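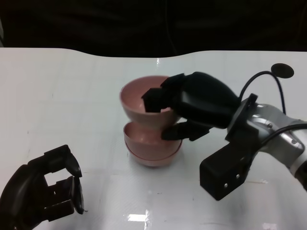 ピンクのボウルを重ねてしまうときの、くっつきと白いテーブルの擦れ跡について

Nimuleo くらしの相談室 > 台所・食器 > 収納と手入れ
閲覧 3959

つゆくさ日和

いつも皆さんのやりとりを楽しく読ませていただいています。自分で書き込むのは初めてなので、長くなったり要領を得なかったりするかもしれませんが、どうかお付き合いください。

三月に引っ越しをしまして、食器棚が前の家のものよりだいぶ小さくなりました。それで、今まで一つずつ並べて置いていたボウルを、初めて重ねてしまうようになったんです。くすんだピンク色の、つやのない丸いボウルで、底の近くにぐるりと段がついています。Erkbergという雑貨屋さんで二つ一緒に買いました。たしか2000円でおつりが少し来たと思います。朝はヨーグルト、夜は具だくさんのお味噌汁やサラダと、ほとんど毎日使っているお気に入りです。

困っていることが二つあります。

一つめは、重ねたボウルがくっついて離れなくなることです。夜に洗って拭いて、食卓の上で上のボウルをそっと下のボウルに入れて、そのまま棚へ持っていきます。ところが朝になって上の一つだけ取ろうとすると、下の子まで一緒に持ち上がってくるんです。毎回ではなくて、すっと取れる日もあります。先日はひねって外そうとして手がすべり、もう少しで床に落とすところでした。力の入れ方が悪いのか、しまい方が悪いのか、自分ではよくわかりません。

二つめは食卓のほうです。Vondthorpeの白いつやつやしたテーブルを使っているのですが、天板に灰色っぽい細い擦れ跡や、白っぽい筋がうっすら増えてきました。普段はそれほど気にならないのに、夜に明かりをつけると照明が天板に映り込んで、そのまわりの跡だけがやけに目につきます。ボウルの底がこすれたせいだろうと思うのですが、台ふきんで拭いても取れるものと取れないものがあります。メラミンスポンジでこすってみたい気持ちをぐっとこらえているところです。

ちなみにボウルの裏には何も書かれておらず、箱も引っ越しのときに捨ててしまいました。食洗機にかけていいのかもわからないので、ずっと手洗いです。棚の一段の高さの都合で、重ねるのをやめるのはちょっと難しそうです。

重ねるときのコツや間に挟むとよいもの、それから白いテーブルのお手入れについて、ご存じの方がいらしたら教えてください。あまりお金をかけずにできる方法だとうれしいです。よろしくお願いいたします。

みかん箱の底

こんばんは。引っ越しのあとの食器棚って、本当に悩みますよね。うちも数年前に棚を小さくして、同じようなことで随分やきもきしたので、読みながら何度もうなずいてしまいました。少し長くなりますが、うちで落ち着いたやり方を書いてみますね。

まず、くっつくほうのお話から。取れる日と取れない日があるということなので、水気が残っている日に吸いついているのではないかなと思います。同じ形のボウルは、重ねると側面どうしがぴったり沿うことがあって、そのあいだに水が薄く残ると、なかなか離れてくれません。見た目には乾いていても、つやのない器は水の膜が見えにくいので、指でさわって確かめるほうが確実です。

それと、見落としやすいのが底の段のところです。布で外側をくるっと拭いたつもりでも、段のきわには水がたまっています。伏せて乾かすと、今度はその段や底のくぼみに水が残るんですよね。私は洗ったあと、まず伏せて水を切り、しばらくしたら起こして、段のきわをふきんの角でなぞります。それから食卓に一つずつ離して置いておいて、寝る前に重ねます。夕飯の片づけのあとにお茶を一杯飲むので、そのあいだ乾かしておく感じです(お茶が二杯になる日もあります)。

重ねるときは、上のボウルを少し傾けて、底の片側を先に下のボウルの内側に当ててから、ゆっくり水平に戻すようにしています。真上からすとんと落とすと、縁や内側に傷がつきますし、深くはまりこんでしまうことがあるんです。縁をつまむように持つと安定しますが、濡れた手だとつるっといくので、手もよく拭いてからにしてくださいね。下のボウルは反対の手で軽く押さえておくと、テーブルの上で動かなくて済みます。たぶん擦れ跡のほうにも効くと思います。

間に挟むものは、うちではキッチンペーパーを四つに折って底に敷いています。いちばん安くて、湿ってきたら替えればいいので気が楽です。厚みがありすぎると今度は上がぐらぐらするので、最初は薄いところから試してみてください。フェルトの丸い敷物も使ってみたことがあるのですが、うちの棚は流しの隣で湿気があって、なんとなくにおうようになったのでやめました。棚が乾いた場所にあるなら、フェルトでもいいかもしれません。

もしまたくっついてしまったら、ひねらないほうがいいです。まず上下を両手で支えたまま、やわらかいタオルの上に持っていって、合わせ目にぬるま湯を少し流し入れてみてください。台所用洗剤をほんの一滴たらすと、もっと滑りがよくなります。しばらく待って、左右にほんの少しずつ揺らすと、たいていはすっと離れます。上に氷水、下に熱いお湯という方法も聞きますが、材質がわからない器に急な温度差をつけるのは、私はこわくてやっていません。

次はテーブルですね。台ふきんで取れるものと取れないものがあるとのことですが、灰色の跡には、天板そのものの傷のほかに、器の底や小物の色がこすれて天板に乗っているだけのものもあります。乗っているだけのほうは、薄めた台所用洗剤をやわらかい布にふくませて、何分か湿布のように置いてから拭くと、かなり薄くなることがあります。そのあと水拭きをして、最後に乾いた布で拭き上げてください。白っぽい筋は、洗剤や水の拭き残しのこともあるので、乾拭きまでやってみると、あれ、消えた、となるかもしれません。

メラミンスポンジをこらえていらっしゃるのは大正解だと思います! うちは別の白い台でやってしまって、汚れは落ちたのに、そこだけつやがなくなりました。夜に明かりが映ると、その部分だけぼんやりして、擦れ跡よりもよほど目立つんです。今はその上に花瓶を置いてごまかしています。

予防としては、重ねる作業をする場所に布を一枚敷くのがいちばん簡単です。うちはZupanの水切りマットを半分に折って使っていますが、手ぬぐいでも十分だと思います。あとは、ボウルの底を一度、指の腹でぐるっとなでてみてください。ざらっとするところがあれば、そこが天板に当たっているはずです。

かわいい色のボウル、せっかくの毎日使いですから、あまり神経質にならずに長く使ってあげてくださいね。

豆腐屋の角を左

よく乾かしてから重ねる。これだけです。うちはそれでくっつかなくなりました。
テーブルはクロスを敷けば傷は見えません。透明のマットでもいいですが、つやのある天板に直接敷くと貼りついて跡が残ることがあるので、うちのは端を時々めくって風を通しています。

ねむの木陰

横から失礼いたします。上のお二人のお話でほとんど足りているようにも思うのですが、棚の高さのことが気になったので、少しだけ書かせてください。

棚の一段に余裕がないとのことですが、重ねるのが難しくなるのは、上のボウルを取り出すときに手を入れる隙間がないせいもあるのではないでしょうか。我が家では、一番上の縁から棚板までを6センチほど空けるようにしたら、ずいぶん楽になりました。それまでは指先だけで縁を引っかけて斜めに引っぱっていたので、下の器まで連れてきてしまっていたんです。棚板の穴を一つ動かすだけで済むことがありますから、もし可動式でしたら一度試してみてください。

可動式でない場合は、重ねた二つを一緒に棚から下ろして、テーブルの布の上で分けるようにするといいですよ。手間は増えますが、目の高さの棚の中でひねるよりずっと安心です。私は小さなお盆に載せたまましまって、お盆ごと引き出しています。お盆は百円のお店のもので、滑り止めがついた浅いものにしました。

食洗機については、裏に何も書いていないのなら、今のまま手洗いが無難だと思います。電子レンジも同じです。Erkbergで買われたのでしたら、お店に色と大きさを伝えて聞いてみるのも手かもしれません。私は別のお店でしたが、古い鉢のことを問い合わせたら、ちゃんと調べて教えてくださいました。

それから洗剤の湿布のお話が出ていましたが、お湯を使われるときは50度も要りません。手を入れて気持ちいいくらいのぬるま湯で十分です。つやのある天板は熱で曇るものもありますので、熱いお湯で絞ったふきんを長く置くのは避けたほうがよろしいかと。最初は目立たない隅のほうで試して、乾いてから、夜に明かりをつけて斜めから見てみてください。昼間だとわからないことが多いです。

薄い傷を埋めるというワックスも売られていますが、食事をする場所に塗るものですし、天板との相性もありますから、Vondthorpeの説明書が残っていたら、先にお手入れの欄をご覧になってくださいね。

つゆくさ日和

皆さま、こんなに丁寧に教えていただいて、本当にありがとうございます。お茶を飲みながら何度も読み返しました。

さっそく昨夜、ふきんの角で段のきわをなぞってみたら、拭いたつもりだったのに布がしっかり湿りました。すっかり油断していたようです。手ぬぐいを敷いて、キッチンペーパーを一枚挟んで重ねたところ、今朝は上の一つだけをするっと取り出せました。まだ一晩だけなので、もう少し続けて様子を見てみます。

テーブルのほうは、洗剤の湿布を隅の一か所だけ試しました。灰色の跡は薄くなったものと、そのまま残ったものがあります。白い筋は、乾拭きをしたらずいぶん減りました。単なる拭き残しも多かったみたいで、ちょっと恥ずかしいです。

棚は可動式でしたが、棚板を動かすと今度は下の段の土鍋が入らなくなるので、お盆のほうを試してみようと思います。ちょうどよい浅さのものが見つかるといいのですが。説明書も、まだ開けていない段ボールのどれかに入っているはずなので、今度探してみますね。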